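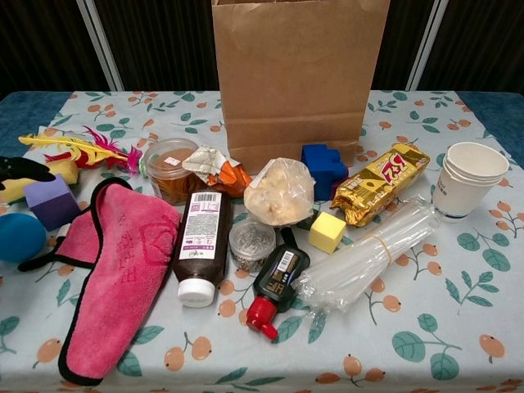
A paper shopping bag on a table with a berry-print tablecloth.

Hustell Wood Pellets: Frequently Asked Questions

What are the pellets made from?
Sawdust and shavings from two sawmills, dried and pressed. We add no glue or bark.

Can I burn them in a regular wood stove?
No. You need a pellet stove or a pellet boiler - a basket insert is not covered by our advice line.

How big is a bag?
Each bag holds 15 kg. Bulk delivery starts at 2 tons.

How should I store them?
Indoors, off the floor, and away from outside walls. Pellets that have swollen or crumbled should not go in the hopper.

How often do I empty the ash pan?
Check your stove manual. Many of our customers do it once a week in winter.

When do prices change?
Once a year, in October. Orders already paid for keep the old price.

Can I return unopened bags?
Yes, within 20 days, if they are clean and sealed. Pickup is extra.

Who do I ask about a late delivery?
Ilaria Galli in dispatch, extension 1316. Have your order number ready.

Last updated Thu 16 December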